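Informe de avance del proyecto Todar
Paquete de trabajo 2: percepción y planificación de agarre para material de laboratorio
Periodo: hasta finales de marzo
Responsable técnico: Jhosep Cárdenas
Destinatario: Hazem Slaoui, Civeo

1. Estado general

El paquete avanza según el plan revisado, con una desviación en el módulo de planificación que se detalla en el apartado 4. La captura de demostraciones está cerrada, el estimador de pose funciona en línea y el controlador de fuerza ha pasado las pruebas de banco. Queda pendiente la integración con el secuenciador de Hesier, que depende de la entrega de su interfaz definitiva.

2. Datos de demostración

El conjunto actual contiene 204 episodios de manipulación de tubos de centrífuga con tapón de rosca. De ellos, 133 han superado el filtro de calidad y se utilizan para el entrenamiento. El resto se descartó por pérdida de seguimiento visual, por desfase entre la apertura de la pinza y el flujo de vídeo, o por trayectorias que el brazo no puede reproducir dentro de sus límites articulares.

El filtro se ejecuta ahora de forma automática al cerrar cada sesión. Antes se revisaba a mano y los rechazos llegaban tarde, cuando el puesto ya se había desmontado. La herramienta comprueba la continuidad de la trayectoria, la sincronización de las marcas de tiempo y la cinemática inversa del episodio completo. Los episodios rechazados se conservan con su código de error, ya que algunos fallos de seguimiento podrían recuperarse con la nueva versión del localizador.

Las tareas registradas comprenden la toma del tubo por el tapón, la extracción de la gradilla y la colocación en ella. El desenroscado no forma parte de este paquete. 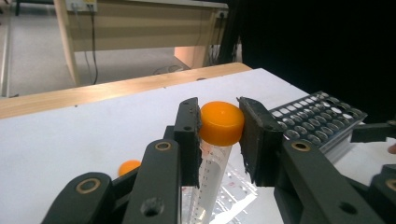

La anotación de contactos se ha simplificado. En la versión anterior se marcaban por separado el contacto de cada dedo, el cierre estable y la elevación; ahora se conservan solo el cierre estable y la suelta, y los demás instantes se derivan de la señal de apertura. La concordancia entre anotadores ha mejorado y el formato es compatible con el esquema que pidió El Idrissi para el archivo común.

3. Percepción

El estimador de pose trabaja en dos etapas. La primera segmenta el tapón, que por su color ofrece una referencia mucho más fiable que el cuerpo transparente. La segunda ajusta el eje del tubo a partir del contorno del tapón y de los bordes visibles de la pared. Cuando esos bordes no alcanzan la confianza mínima, el sistema devuelve la posición del tapón y marca la orientación como no válida – el planificador debe solicitar entonces otra vista.

Los errores restantes se concentran en tres situaciones: reflejos sobre láminas de plástico próximas al tubo, tapones sueltos que se interpretan como tubos completos y oclusión por los propios dedos en la fase final de aproximación. La segunda es la más frecuente. Se ha añadido una comprobación geométrica que exige evidencia de pared por debajo del tapón antes de generar un candidato de agarre. En las pruebas internas elimina la mayor parte de los falsos positivos, a costa de unos 8 milisegundos adicionales por ciclo.

Para la oclusión final se mantiene la última pose válida y se propaga con la cinemática de la pinza hasta el cierre. La solución es suficiente mientras el tubo no se desplace al primer contacto. Si se desplaza, el controlador lo detecta por asimetría de esfuerzo y aborta.

4. Planificación y control

El planificador genera candidatos laterales y los ordena por distancia a obstáculos, margen articular y alineación con el eje estimado. La desviación respecto al plan afecta a los agarres dentro de la gradilla: el modelo de colisión la trataba como un bloque macizo y rechazaba aproximaciones viables. Se ha sustituido por una malla con los orificios representados, lo que ha obligado a rehacer la caché de colisiones y ha consumido 2 semanas no previstas.

El lazo de fuerza no ha cambiado de estructura. Se han reajustado las ganancias para las almohadillas de espuma, cuya respuesta varía con el desgaste. Por ahora la compensación se hace mediante una calibración breve al inicio de cada sesión. No se propone un modelo de desgaste en esta fase.

5. Riesgos y trabajo siguiente

El riesgo principal sigue siendo la interfaz de Hesier. Sin la definición de los códigos de aborto no es posible cerrar la lógica de recuperación, y las pruebas integradas tendrían que hacerse con un simulador del secuenciador. El simulador existe, pero no reproduce los tiempos de espera reales.

Para el próximo periodo se prevé reprocesar los episodios descartados por seguimiento, entrenar de nuevo la política con el conjunto ampliado y repetir la batería de agarres en gradilla con la malla nueva. Se solicita a Civeo que confirme el criterio de aceptación para los abortos controlados: el documento de requisitos no aclara si cuentan como fallo o como intento no realizado.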